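So I've been trying to learn to bake bread for most of this fall, and November has been the month of bricks. Dense ones. The kind you could prop a door open with! My friend Margaux Boyer gave me a bit of her starter (she calls it Caron, I have no idea why, I just kept the name) and at her place it doubles before lunch. At mine it sulks.

Part of it is my kitchen, which is freezing in the mornings. I moved the jar on top of the fridge and that helped some.

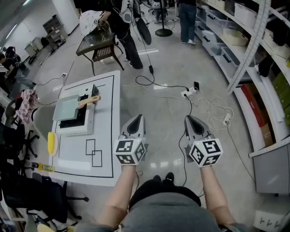
The recipe I keep coming back to uses 400 grams of flour, and I've finally stopped adding extra when the dough gets sticky. That was my big mistake for weeks. You wet your hands and live with it – it does come together after the second or third fold, and if it doesn't, I go answer some email and come back.

I've also been messing with rye. Up to 200 grams of it and the loaf still rises fine for me, and the smell is wonderful. My neighbor Thibault likes it with way too much butter and who am I to argue.

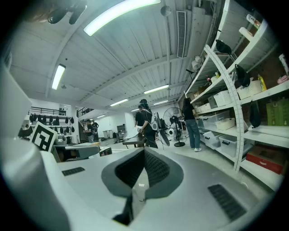 Crust is where I'm stuck now. Mine comes out pretty pale even with the lid off for the last stretch, and I keep chickening out and pulling it early. Margaux says leave it until it scares you, then give it a bit more. Next loaf I'm going to try it with the seeds on top too, sesame probably, if I remember to buy any.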